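Unora Community Help > Two-arm cells > Setup and repair

Right gripper loses thin plastic bags, left one fine
Posted by benchrat_ohio, 16 Aug 2019

Hi all. Two-arm Unora cell, both arms bolted to the front rail, wrist camera on each, one fixed camera looking down into the booth. Job is grocery type stuff. Toy fruit and veg in baskets, shopping bags, a tote, a little shelf in the back corner. Been running OK since January.

Problem: right gripper won't keep hold of thin plastic shopping bags. Closes, looks good, lifts, and somewhere on the way up the film creeps out between the fingers. Left arm does the same bag all day no trouble.
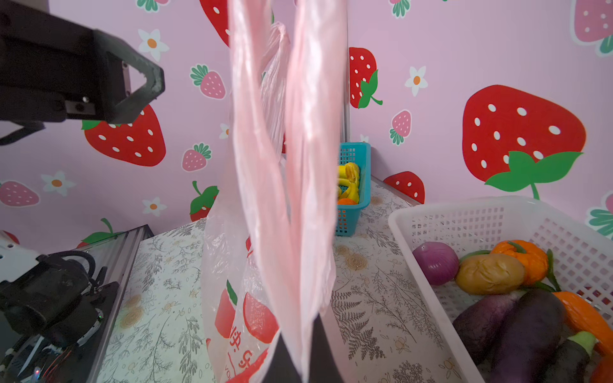
It's worse when the grip is low down on the bag and not up at the handles. Two layers of film, slick, nothing to bite on. Rigid things are no problem at all, either arm. Toy potato, carrot, whatever, picks it and holds it.

What I tried so far:
Wiped both finger pads with alcohol. Better for maybe an hour.
Raised grip force from the default to 70 in the right arm profile. No change I could see.
Re-ran the homing routine on the right gripper, twice.
Swapped the USB lead on the right wrist cam, thinking the picture was lagging. Wasn't that.

Controller log gives me code 321 now and then, always right gripper, never left. Manual just says "position deviation, check load". What load, it's a bag.

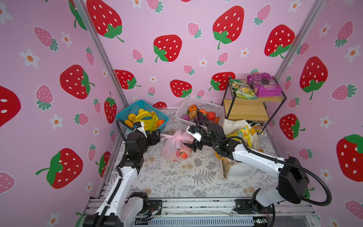 Also the cable on the right arm has a big loop at the elbow, came that way from the installer. Wondering if it tugs when the arm folds back toward its base. Left one is routed tighter. Should I shorten it or leave it alone? Don't want to strip the whole arm down if it's just pads. Cell is suposed to be back running the day after tomorrow.

Thanks in advance

Reply from dwell_time

Pads. Had the same thing on ours. They glaze over and you can't see it, you have to drag a fingernail across and compare with the good side. If it squeaks it's glazed. New pads, done. We get ours from Nirkosley, the soft gray ones, not the black.

Don't go over 70 on force, by the way. You'll bow the fingers and then it gets worse at the tip, which is right where the film sits.

Reply from pell_automation

Pads could be part of it but 321 says there is more. On our cell that code came up when the fingers stopped somewhere different from where the motor thought they should be. Pads alone never gave us that. I'd look at finger alignment and the zero first, pads second. Order I do it in:

1. Park both arms, power off at the controller, wait for the lights to go out. Support the forearm with your hand, ours sags when the brakes let go.

2. Close the right gripper by hand onto a strip of printer paper. Pull the paper. Do it at the tip, middle and root of the fingers. Should drag the same in all 3 places. If it slides free at the tip and grabs at the root your fingers are toed out. That matches what you describe, a potato doesn't care but film does.

3. Loosen the finger screws a quarter turn, squeeze the tips together with a small clamp, retighten a bit at a time, alternating. Drop of the removable threadlocker. We use Ristić but any brand will do.

4. Power up, home, THEN redo the zero. Homing on its own doesn't touch the saved zero, that got me the first time. It's under gripper > calibrate > closed position. Save it to the arm and not just the session.

5. Put force back to default. Test on paper again, then on a bag.
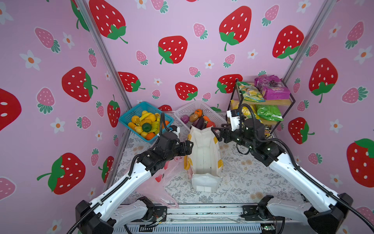 For testing I would not start with the thin bag at all. Go from stiff to floppy so you know at which step it fails. The canvas tote is a good middle one, and a pinch on its side edge like the right arm has there is about the kindest grip you'll get, thick cloth and a trim strip to hold on to. If it slips on that, stop and go back to step 3. If the tote holds and the film doesn't, then yes, buy pads. Keep the pink bag for last and grab it where it's already bunched up, a flat single layer is the hardest thing you can give it.

On the cable. Leave the length alone. A loop at the elbow is fine so long as it doesn't go tight anywhere. Jog the joint slowly end to end with the gripper empty and watch the loop, not the arm. If it pulls straight at either end, move the clamp and give it more slack. Shortening it is the wrong direction. And check the strain relief at the wrist, same jog. A stiff cable there can nudge the camera mount and then your camera to gripper offset is out, so it grabs lower than you told it to. You said low grips were the bad ones so worth 5 mins.

If you do touch the camera mount redo the hand-eye calibration too. Ciltimgate has a printable board on their downloads page, print at 100 percent, not "fit to page", tape it dead flat. 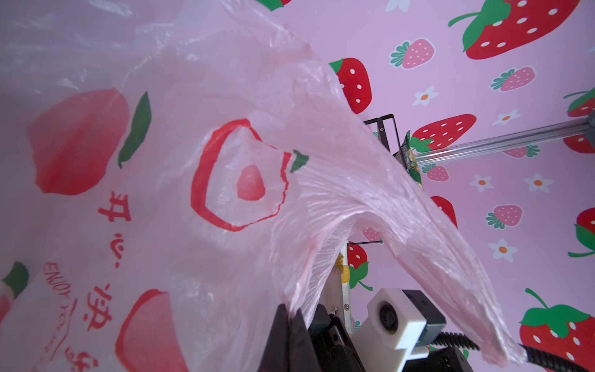 benchrat_ohio: OK did the paper thing before shutting down tonight. Root grabs, middle grabs, tip just slides right out. So toed out I guess, pads squeak a little too though. Didn't know homing leaves the old zero in there, that's probably why doing it twice did nothing. Ordering pads anyway, doing the screws first thing tomorow. Does it matter which finger I loosen first?

pell_automation: No. Do the one nearest the camera first if you want, it's the awkward one to get a driver on. Short hex key, not the ball end.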